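The Wall by the Register

Posted May 19, 2024

Monti has art for sale again. I know because the menu board got moved to make room for it, and now I have to lean over the pastry case to find out what a cortado costs.

I have nothing against local art. Kunasbridge has plenty of people who paint and I own a few of their things. What I doubt is the deal. A coffee shop puts up a call for artists, gets its walls decorated free of charge, changes the look of the room every couple of months, and takes 40 percent if anything sells. The artist frames the work, hauls it over, hangs it, prints the little cards, and hauls it home again. If a latte goes up the back of a canvas, the sign-up sheet says the shop is not responsible. I read the sheet. It was taped up next to the restroom door.

In April I started asking people who had shown there. One had sold 2 prints in a two-month run, both to her aunt. Another sold nothing and was told that the exposure had been "fantastic." I asked him who had been exposed. He said mostly the guy who comes in to use the wifi.

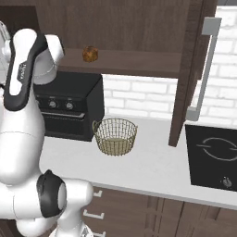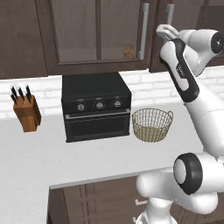
4 min read

The usual defense is that it costs nothing to try. Well, it costs framing. The current show is all medium-size landscapes of the river, decent ones, and the painter told me she spent $1,154 getting them ready for the wall. The cheapest piece is priced at $114. Take out the shop's cut and you can see how many river views have to go home with somebody before she is even. She thinks it's worth it. I think she is being nice.

Skasari, over in Hirkarham, does it differently, and I went in expecting to dislike that too. They take no cut. They also hold an opening night with the grinder turned off, so you can hear the artist talk, and they keep a binder of past shows on the counter with contact details in it. The coffee is worse – I won't pretend otherwise – but I came out with a small linocut of a heron and a receipt made out by the woman who carved it.

Does that mean it works? I don't know. The room was full of her friends, as far as I could tell, and the friends were there for the free cookies as much as the herons. Ask me again when somebody sells a big one to a stranger.

Meanwhile Monti is taking names for the fall. If you're thinking of signing up, ask whether the 40 percent is open to discussion. I asked on behalf of a friend and got a long look and then my cortado.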